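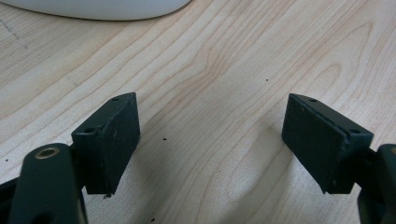

3.2 Recruitment and meal diaries

Households were drawn from two districts, Clorkmont and Tinduvis, which differ in housing age but have similar rates of home ownership. Invitations were mailed to 600 addresses. Of these, 113 households agreed to take part and returned a signed form before the December cutoff. Single-person households were kept in the sample, although they are left out of the analysis of shared meals in Section 4.3.

One adult in each household kept a paper diary. A meal was defined as any eating event that lasted at least five minutes and included something other than a drink. For each meal the diarist wrote down the start time, the end time, the people present, and the place where it was eaten. Place was coded as table, counter, sofa, desk, or other. A table was any raised flat surface at which a person could sit with both feet on the floor. Material was not part of the definition, and the code covers plain wooden tops of the pale, visibly grained kind in Figure 2 as well as glass and stone.

Coding followed the scheme of Čierny, with two changes. Meals eaten while standing were given a separate flag, and meals that moved from one place to another were assigned to the place where they began. The second change lowers the count for sofas, where many evening meals end.
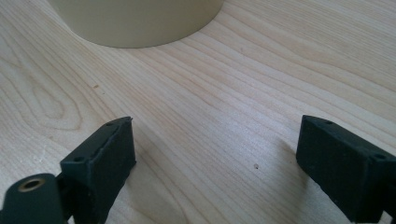 Diaries were entered twice by separate coders using the Siteck form, and mismatches were settled by Nour Moussa, who had not entered any of the records. Most mismatches concerned end times, which diarists often left blank or wrote as a range. Where a range was given, the midpoint was used. Blank end times were treated as missing and were not imputed.

Complete diaries were available for 63 households. A further 40 had gaps of one or two days and were kept with reduced weight. The rest were dropped. Households with gaps were more likely to include a shift worker, so late meals are probably undercounted in the weighted totals.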